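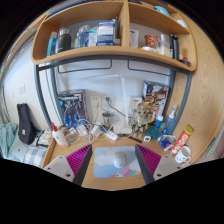

Khrystyna-Mariia Shevchuk would put the shelf in before anything else, and only then decide where the kits go. A desk used for model building, she argues, runs out of height long before it runs out of width, and most people buy a wider desk.

The usual fault is mixing. Drinks, packets and chargers share the surface with part-built figures, and each session begins with clearing. A shelf over the desk, split by an upright divider, takes the thermos, the bottles and the small cartons, and leaves the work at hand level. Kit boxes can stand on edge against the wall -- the artwork faces out and the footprint stays small.

Depth matters more than length. The Lysenko overshelf, at 840 mm wide and 300 mm deep, holds a standing bottle with room behind it. The shallower Plekus does not, and is better kept for paints. Hisex sells a divider separately, fixed with 5 screws. Clultirier supplies the same board in untreated wood, which should be sealed before any solvent goes near it.

Lighting comes next. A thin-armed lamp with the head turned in over the work throws less shadow than one set behind the figures. Check that its base does not sit where the cutting mat needs to go.

Sockets at desk height are convenient, but a looping cable will catch on an upright figure. Clip it to the rear rail or run it down the wall side. Shevchuk refitted her own bench in September and moved the cable twice -- the second time after it took the arm off a finished piece.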